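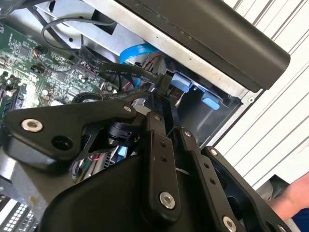

Cuaderno de taller > Equipos de sobremesa > Desmontaje

Inicio Entradas Inventario Buscar

23 de enero de 2020

Torre del lote de Marín, ficha 1556. Toca revisar el cableado interior antes de decidir si se aprovecha para Faltier o va a piezas. El cable plano negro cruza la placa en diagonal y estorba para llegar a casi todo; lleva impreso VW-1 y 80°C, apuntado en la ficha. El cable SATA azul pasa por debajo de él y se mete detrás de la jaula metálica. No tirar del azul sin apartar antes el plano.

El zócalo de la CPU está vacío, con su marco y su palanca. La gráfica sigue en la ranura. Eusebio Bermúdez pide que la fuente se quede montada hasta el final – de acuerdo, así el chasis pesa más y no baila sobre los perfiles de la mesa.

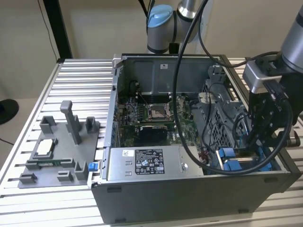
¿En qué orden se desmonta? Primero los cables de datos, luego las bandejas de disco, después la gráfica y por último la fuente.

Quedan más de 30 torres del mismo lote en la estantería. Bridas pedidas a Brodport, 3 bolsas. Los tornillos de la jaula van en bote aparte, no mezclar con los de la fuente.

Pendiente: preguntar en Stunia si quieren las bandejas con o sin raíles.

Entradas recientes
Etiquetado de cables, lote de Marín
Limpieza de ventiladores
Ficha 16: fuente sin tapa
Inventario de abril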